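Wanted: People Who Don't Believe in Vacuum Storage Bags
(People who do believe in them may also apply)

Posted February 10, 2019

Calo is a small newsletter about household storage. We have readers who swear by vacuum bags and readers who have written us long letters about opening a closet and finding that everything in it has puffed back up. The packaging promises a lot. We have bought enough of the stuff over the years to doubt most of it, and we would like to find out how the bags do in ordinary homes, packed by ordinary people with ordinary towels.

So we are looking for 70 households to pack, seal, store and complain.

What you would be doing

You get four large clear bags with a zipper seal and a round valve, two each of the kinds we are calling Pakitz and Hinano. You fill them with folded bath towels, hand towels or beach towels that you already own. You close the zipper, pull the air out with your own vacuum cleaner, and put the bags wherever you would normally keep such things. Then you leave them alone for 131 days. That is harder than it sounds if you are short on towels, so please look in your linen closet before you write to us.

Once a week you fill in a short form. Is the bag still tight? Did you have to run the vacuum again? Did anyone in the house open it? We would rather have "I forgot to look" than a made-up answer. Tidy made-up answers sank our last test, the one on the Krawczyk under-bed boxes, where a third of the forms seemed to have been written on the same evening.

At the end you open the bags, smell the towels, refold them and tell us how they came out. A few people will be asked to do the opening on a phone call with us.

The part we care about most

The zipper. Makers like to talk about how flat the bag gets, and any bag gets flat for an hour. What we want to hear about is the closing: how many passes it took, whether you trusted it, whether a second person had to hold the other end. Thick terry cloth with a border along the edge tends to creep toward the opening and get in the way, and the instructions on the bags we have bought deal with this by telling you not to overfill.

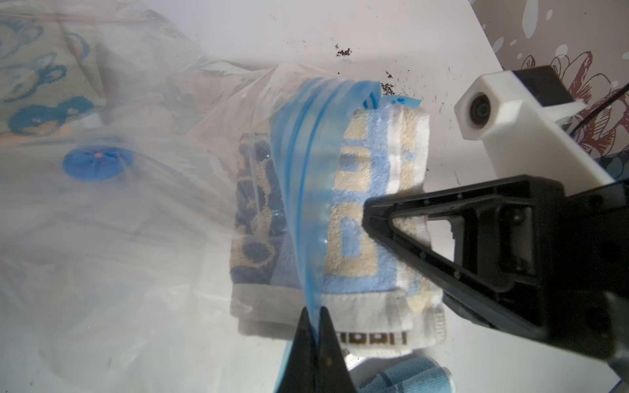 Do I have to fold the towels a certain way?

Fold them the way you do at home, as long as you use the same fold in all four bags and tell us what it was.

Who we want

Adults who live in the United States, have a vacuum cleaner with a hose, and can spare enough towels to fill four large bags to the line. Renters, owners, people in one room, people with a basement. Damp basements are welcome and so are hot attics. We are short on both.

You do not need to be neat. We had plenty of neat people last time, and a neat person will go over a zipper five times without mentioning it. If you are the sort who gets annoyed after the second pass, we want that written down.

Please don't apply if you sell storage products, review them for pay, or have a relative who does. Berenice Montes reads every application, and she does look people up.

What you get

A payment of $193, sent in two parts: $70 when your first form comes in and the rest after the last one. You keep the bags, whatever you end up thinking of them. We pay postage on anything we ask you to mail back, most likely a bag that has failed and nothing else.

There is no bonus for finishing early, since you can't, and none for a good result. We bought the bags at full price in regular stores and the makers have not been told about the test. If a maker gets in touch with you about it — this has happened to us — forward the message and don't answer it.

What could go wrong

You may end up with creased towels that smell of plastic. You may find that your vacuum hose doesn't fit over the valve, in which case tell us and stop; please don't tape it. Don't put in anything you would be sorry to lose, and leave out anything that isn't fully dry. Down, leather and wool are not part of this test, however much space they take up.

If you drop out, you keep the first payment and we'd like a line saying why. "Got bored" is a fine reason and we will print it.

How to apply

Write to Aurelio Xolalpa at Calo, Box 2315, or use the form on our contact page. Tell us where the bags would go, what kind of towels you have and what vacuum you would use. Add a sentence or two on your past luck with vacuum bags, if any. Bad luck does not count against you.

Applications are open until the end of February. We answer everyone, usually within two weeks, though the "no" letters go out last. Bags are mailed once all the places are filled — please don't start with ones you already have, because we can't use those results.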